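3.2 Surface finish and reported comfort

Participants in the Mutberg survey ate one meal in each of 13 dining rooms during July. Tables had either a dark stained top or a pale one — lighting and seating were held the same. Ratings were given on a scale from one to eight.

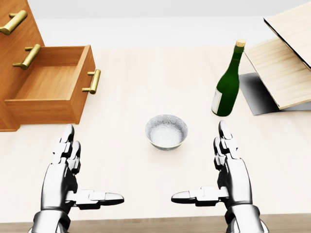
Figure 2. Pale wooden tabletop with a small bowl.

Comfort ratings were higher in the rooms with pale tops, and the gap was largest at the evening meal. Dehghan Hall was left out of this comparison due to missing forms. A light wooden top against a plain white wall, as in Figure 2, offers little contrast, and 48 participants called such rooms "calm" in the comment field. Age had no clear effect on the ratings.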